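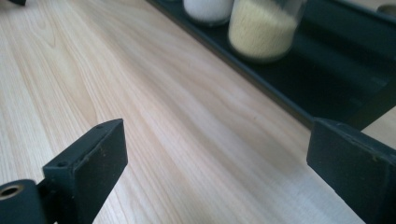 Black tray, two jars, both fingertips open over the table.

5/20/18

Open day at the Helbridge building. Arrived early and was placed with the second group, which meant a wait in the corridor and a safety talk read from a card. No open shoes, no stepping over the tape, cables to be treated as live. Then upstairs to the room where Skundside records its handling work.

I had gone mainly to see the arms. The part that took most of my attention was the hand-held equipment. The operator holds one gripper in each hand and does ordinary table work with it, and the recorded motion is used later to train an arm that has the same fingers. The guide gave the count so far as 3934 recordings, of which 91 were thrown out for tracking faults. I asked what a tracking fault looks like in the data. A jump in position, usually when one marker plate passes behind something. They cut the whole recording and do not try to repair it.

The task on show was shelf stocking with small kitchen containers. It is a duller task than the block stacking Erkada showed in October, and a better one. Blocks have flat sides and weigh nothing. Containers with contents shift their load when tilted, and a round wall gives two flat pads very little to hold. The operator's approach was slow, with the pads lined up before closing. I would have expected more correction at the last moment.

Notes on the fingers, for my own use. Dark, matte, a flat pad on each side, small screw holes along the top edge. One has a brass-colored ring in the bore at the hinge end. I took it for a bushing and forgot to ask. The pads have picked up scuffs. Wear on the pads must change the grip over a few hundred cycles, and I did not hear how they account for it. The guide said pads are replaced "when they look bad," which is not a number.

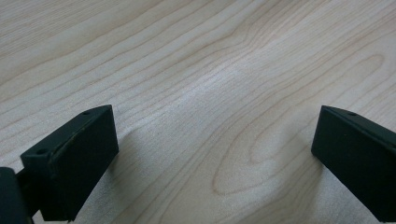 Pads apart over bare wood. Strong grain, some glare in the middle.

The table itself caused the best discussion of the visit. Someone in the group asked whether a plain gray surface would be easier on the vision side. The answer was yes, and that they had used one at first, and that the trained arm then did badly on any other table. A grain with loops and bands gives the software plenty of false edges to get used to. The bright patch from the overhead light moves as the gripper moves, so it can't be masked out. They leave it in. I agree with this, although I would want to see the results from both tables side by side, and these were not offered.

We were allowed to try a gripper for 4 minutes each. It is heavier at the front than I had assumed, and the wrist tires before the fingers do. Closing force is set by how hard you squeeze, with no readout. I got an empty bottle onto a shelf on the third try – the first two went over sideways.

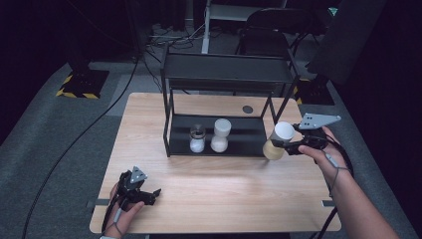
My own interest is still the tray loader at work, which has the same trouble at a different scale. We place from above and lose accuracy as soon as there is an upper level in the way. On the two-tier shelf the operator brought a bottle to the right front edge of the lower tray, with the upper tray overhead, and that is the approach I should be testing. Entry from the front corner, gripper kept low, plate angled outward. It would cost us nearly 20 degrees of wrist travel on the Tomoana arm, and I don't know that we have it. Check the joint limits before proposing anything.

The question session ran long and was mostly about price. No figures given. Coffee in the lobby, then a second look at the cable routing before leaving. They run the cable along the forearm, with a strap at the back of the hand. I had planned a belt mount for ours. The forearm route is simpler and I will try it first.

Left by the side door. Still to do: write up the pad wear question and send it to the Skundside address on the handout, find the October notes on Erkada, order two strap samples in different widths.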